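换掉邮件平台之后的几个月

我在 Plotwood 做邮件这一块已经有一阵子了。公司卖园艺用的储物架和花盆托，客户一半是零售店，一半是直接下单的个人。邮件名单不大，但老板很看重，因为广告费一年比一年贵，邮件几乎是我们唯一不用按点击付钱的渠道。

五月之前我们一直用 Wolell 发信。用它没有什么特别的理由，就是前任选的，模板都在里面，大家也习惯了。后来它改了计费方式，按联系人总数收费，退订的也算。我们的名单里有一大堆早就退订或者退信的地址，等于每个月为打不开信的人付钱。我写信去问，回复说可以手动归档，但每次只能归档100个。我归档了一个下午，手都酸了，于是开始看别的平台。

最后换到了 Ornutgate。这篇就是记一下搬家的过程和后来的情况，主要给我自己看，省得下次再忘。

先说清理名单。

导出来以后，表格里的字段乱得厉害。有一列叫“来源”，里面有“展会”“展会2”“展会新”“老客户”“老客户（勿发）”。“勿发”这两个字是谁写的，为什么写，公司里没人记得。我把这一类全部单独放到一个文件里，没有导入新平台。也许里面有能买东西的人，但是人家当初说了不要发，那就不发。

接下来是退信。硬退信直接删掉，软退信看次数，连续三次以上的也删。再下来是长期不打开的人。我们之前的做法是永远留着，理由是“说不定哪天就打开了”。这次我定了一条线：一年没有打开也没有点击的，先发一封确认信，两周内没反应就停发。

这里有个技术上的问题要提一下。打开率现在已经不太准了，有些邮箱客户端会预先加载图片，系统就记成打开。所以我判断一个人是不是活跃，主要看点击和下单，打开只当参考。这样一来名单缩得更厉害，老板看到数字时脸色不太好。我给他看了过去半年每次发信之后的订单来源，被停掉的那部分人一单都没有，他就没再说什么。

确认信一共发出去3000封左右。标题写得很直白：“还要继续收我们的邮件吗？”正文三行字，一个按钮。没有图片，没有优惠码。我考虑过放优惠码，后来没放，怕点进来的人只是为了那张券，下个月又不动了。

点了按钮的有959人。比我预想的多。其中有几个人直接回信，说一直在看，只是看完标题就够了，不需要点开。有一位开店的客户写了挺长一段，说她每次都把我们的邮件存到一个文件夹里，等到进货的时候再统一翻出来看。这种情况在报表上完全看不见。按我的规则，她差一点就被停掉了。

所以后来我把规则改了一下，批发客户不按一年算，按两年算，而且停发之前要由负责的同事看一眼。零售那边还是一年。

再说域名验证。

换平台最麻烦的就是这个。SPF、DKIM、DMARC，三样东西要在域名后台里一条一条加。我们的域名后台账号在外包的网站公司 Farquharson 手里，要改什么都得提工单。第一张工单提过去，对方把旧平台的 SPF 记录原样留着，又加了一条新的。一个域名下面有两条 SPF 记录，验证是会出错的，应该合并成一条。我又提了第二张工单。第二次合并对了，但是 DKIM 的值少复制了最后几个字符。第三次才全部对上。

前后花了九天。这九天里两个平台都在付费，一封信也没发。要是重来一遍，我会先把域名后台的权限要过来，再谈换平台的事。现在权限已经要过来了，账号密码放在公司的密码管理里，写了备注。

DMARC 的策略一开始设成 none，只收报告不拦截。报告寄过来是压缩包，里面是机器读的格式，我找了个能把它转成表格的工具才看明白。看了两个星期，发现除了我们自己的平台以外，还有一个很旧的询价表单也在用公司域名发信，没有签名。那个表单在网站的一个子页面里，一直没下线。处理完以后才把策略调到 quarantine。
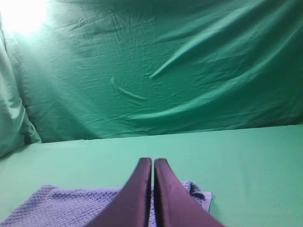
淡紫色毛巾与两根暗红色夹爪手指

然后是预热。

新平台给的发信地址没有历史，不能一上来就把整份名单发出去。Ornutgate 的文档建议从最活跃的人开始，每天递增。我第一天只发了600封，全部是最近一个月点过链接的人。第二天翻一倍，第三天发现有一家邮箱服务商的送达变慢，就停在原来的量没有再加，等了两天恢复正常了才继续。

预热期间发什么内容，我想了很久。不能发大促，因为大部分人还收不到，等他们收到的时候活动已经过了。最后发的是一组保养说明，讲架子放在户外怎么防锈，螺丝松了怎么处理，托盘积水了怎么倒。都是客服那边常被问到的问题，我把回答整理了一下，一封讲一件事。

没想到这组信的点击比以往的促销信都好。也可能是因为收信的人本来就是最活跃的一批，不能这样直接比。不过后来名单全部放开以后，我又发了一次同一组，点击掉了一些，还是比促销信高。客服那边也说同样的问题问的人少了，不过他们没有统计，只是感觉。

现在保养说明已经变成固定栏目，每个月一封。标题格式也定下来了，就写里面讲什么，比如“托盘积水怎么办”。不加表情符号，不加“速看”“最后机会”。这些词我们以前用得很多，翻旧邮件的时候自己都觉得吵。有一年秋天，我们连着四封信的标题里都有“最后一天”，其实每一次都延期了。收信的人肯定也看得出来。

分组的事也讲一下。

以前我们是一份名单一封信，所有人都收一样的。批发客户收到“满两件包邮”，对他们毫无用处；个人客户收到“整箱起订价”，也会纳闷。在 Wolell 里其实也能分组，但是要写条件，界面绕，我一直拖着没弄。这次趁着导入的机会，先在表格里加了一列，标上“批发”或者“零售”，分不清的标“未定”。

“未定”的比想象中多。有些是公司邮箱但只买过一个花盆托，有些是个人邮箱但一次买了二十几个架子。我没有去猜，给他们发了一封信，让他们自己选：为店铺采购，还是自己用。选完自动进对应的组。没选的暂时按零售处理，因为零售的信里没有起订价，发错了影响小一些。

批发这组我现在每个月只发两封，一封讲到货和缺货，一封讲下一季的预订。版式非常简单，上面一段话，下面一张表格，货号、名称、预计到货时间。做好以后给几个熟客看过，其中一位说表格在手机上要左右拖才能看全，货号那一列看不到。我把列数减成三列，字号调大，又把货号放到最左边，问题就没有了。这种毛病在电脑上怎么预览都看不出来，我现在每封信发之前都先发到自己的手机上看一遍。

零售这组一个月三到四封，旺季多一点。退订链接以前放在页脚，灰色小字，现在放大了，也挪到了正文结束的地方。老板问这样会不会有更多人退订。第一个月确实多了一点，之后就平了。同时被标为垃圾邮件的比例降了下来。对我来说这笔账很好算，退订的人只是不看了，点“垃圾邮件”的人会影响其他人能不能收到。

自动邮件目前只开了三种：欢迎信、下单后的保养提醒、弃单提醒。欢迎信以前有五封一串，发完要半个月，我把它砍成两封。第一封说我们卖什么、大概多久发一次信、怎么退；第二封隔三天，讲怎么选尺寸。弃单提醒只发一次，隔一天发，里面不打折。之前打折的时候有客户学会了，每次都先把东西放进购物车，等我们发券。这件事是会计先看出来的。

用 Ornutgate 到现在，有几个地方我不太满意。

一是中文字体。编辑器里看着正常，发出来以后在某些客户端里会变成宋体，行距也变了。我的办法是不在编辑器里选字体，样式里直接写一串后备字体，但每个新模板都要重新贴一次，有时候会忘。

二是报表的时区。后台设的是我们本地时间，图表也按本地时间显示，可是导出来的表格还是另外一个时区。我有一次拿导出的数据去讲“晚上十点点击最多”，讲完才发现是早上。好在那次会上没几个人在听。

三是客服。回复倒是快，就是经常第一封回的是帮助文档的链接，而那篇文档我在写信之前就已经看过了。后来我学会在第一封里就写清楚：看过哪几篇，试过哪几步，结果是什么。这样通常第二封就能说到点子上。

费用方面比原来便宜，按发信量算，退订的人不收钱。具体省多少要等过完旺季才知道，旺季发信量会上去。我在表格里记着，每个月底填一行。

接下来想做的是把旧询价表单的确认信也搬到新平台上，现在它虽然有签名了，内容还是很多年前写的，落款是一个早就不用的电话。还有就是把“未定”那一组再清一遍，没选的人还剩不少，可能换个问法会好一点，比如直接问“您下次想看到哪种邮件”，给两张样子让他们点。

发信时间也还没有定论。批发那组现在固定早上八点半发，开店之前，回信比较多。零售那组试过中午和晚上，差别不大，先放在中午，等下个月的数据出来再看要不要动。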